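Search posts, topics, people
Tredmont Bench Log
2018-07-12 by tredmontbench

1/ Okay, thread time. The arm had a fault this week that ate two days of my life, and I want it written down somewhere before I forget the dumb parts (there are a lot of dumb parts). 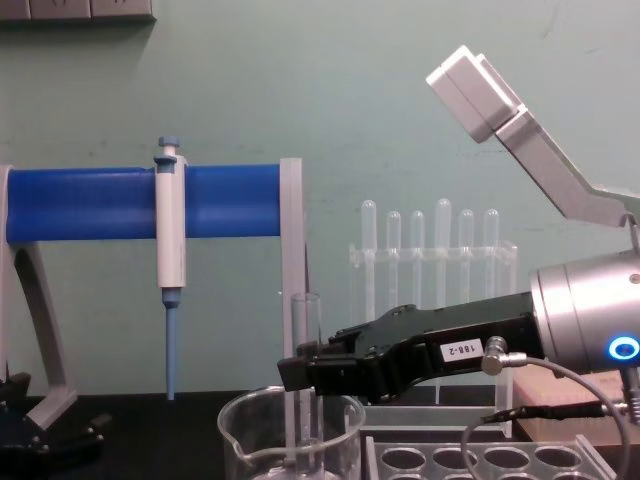

Tube in the gripper, beaker underneath, pipette on its stand to the left.

2/ Quick setup for new followers: we run glass test tubes in and out of a beaker with the arm. Pick from the rack, lower into the beaker, hold, lift, put back. Boring on purpose! The whole point is that it does the same boring thing all night while I'm home in bed.

3/ So Monday-me (well, whatever-day-me, they blur) comes in with coffee and the overnight run is stopped at cycle 469. Gripper closed, arm parked over the rack, and the tube is in two pieces on the bench. No alarm on the screen. The log says "motion complete." Complete!!

4/ First theory was a bad tube. Glass gets tiny scratches, you squeeze it a few hundred times, it goes. Swept up, gloves on, fresh tube, restarted. I was pretty pleased with myself for being back up before lunch.

5/ It broke another one at cycle 52.

6/ Second theory was grip force, so I turned it down. You can guess what happened next. The tube started slipping instead, a little lower every cycle, until it was tapping the bottom of the beaker on each dip. Tink. Tink. Tink. I can still hear it.

7/ I hit the stop before that one cracked, and then I did what I should've done on day one, which was quit guessing and watch the thing run at quarter speed with my chin practically on the bench (outside the guard line, relax).

8/ And there it was. Right at the end of the lift, the gripper gave a tiny twitch. It opened a hair and clamped shut again, hard. Way harder than the setting. Blink and you miss it, and at full speed you'd never see it at all.

9/ The cable!! The gripper cable loops down from the connector and swings when the wrist turns. On the last part of the lift the loop pulled tight and tugged on the plug. Gripper loses its signal for a split second, comes back, decides it just woke up, and runs its startup close at full default force. With glass in its fingers.

10/ What really bugs me is that the gripper knew. It logs every reconnect in its own little memory. It had 26 of them stored. The cell controller, which is a Suvance box running our own scripts, only ever asked "are you closed?" and the gripper said yep, I'm closed. So everything looked fine from the outside.

11/ The fix, part one: more slack in the loop, plus a strain relief so any pull lands on the bracket and stays off the plug. Total cost was a bracket from the Lashari parts drawer and an embarrassing amount of zip tie.

12/ Part two: the script now reads the reconnect counter before and after every move. If it changed, the arm stops right where it is and the light stack goes red. I don't care if it's a false alarm, I'd like to be annoyed and have all my glass.

13/ Part three: changed the default startup force. This one should've been done when we unboxed it, and that's on me. The friendly number in your script is only the number until the power hiccups, so go look at what yours falls back to. Seriously, go look today.

14/ Safety bit, because somebody will ask. We only had water in the beaker for these runs. The folks over at Jilside run a cell a lot like ours with stuff you would not want sprayed around, and I called them before I'd even finished sweeping up the second tube. They're checking their cables now.

15/ Also added to our sheet: if you find broken glass in the cell, you don't restart. You leave it, pull the logs off the arm AND the gripper, then clean up. I swept away my best evidence that first morning and lost a day over it.

16/ It's been running since yesterday afternoon with the counter sitting at zero. I still walk over and stare at that cable every time I pass. Will post the stop script once I take the swear words out of the comments.

Comments

gluedtothebench: Had the same thing with a different gripper, except ours opened all the way on reconnect. Dropped everything. Check your startup direction too, folks.

pipetteandpray: "tink tink tink" gave me chills

slowloop88: How much slack did you end up leaving? Mine snags if I go too loose.

tredmontbench: @slowloop88 enough that it still hangs in a curve with the wrist turned all the way over. I ran it at a crawl through every position and kept adjusting until nothing pulled or snagged.

oldgearbox: Please do post the script, swear words included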